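The Small Life of the Paper Cup
May issue. By a contributor in Moltunmont

In the old printing street of Moltunmont there is a shop which sells almost only paper cups. Its name is Pornel, and over the door is painted the year 1878, when the family began with paper bags and boxes. The cups came much later.

I visited on a rainy morning. On the shelves were 305 kinds, plain and colored. The customers are mostly cafés, but also schools, and parents who prepare a birthday. They ask first for the color and only after for the size.

The owners buy from a small factory, Skultov, where the rim is rolled by a machine with 2 heads. The rim is the part I never noticed before. It makes the cup stiff, and it is kind to the lip. Without it, a full cup bends in the hand.

At home I put two cups on my white table, and I drank my tea from one of them. It tasted the same as always.

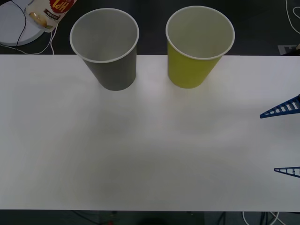

Can a paper cup be used a second time?
For cold water on the same day it is fine, but after coffee or tea the seam becomes soft and it is better to take a new one.

© Liepiņa Magazine. Contact the editors. Back to top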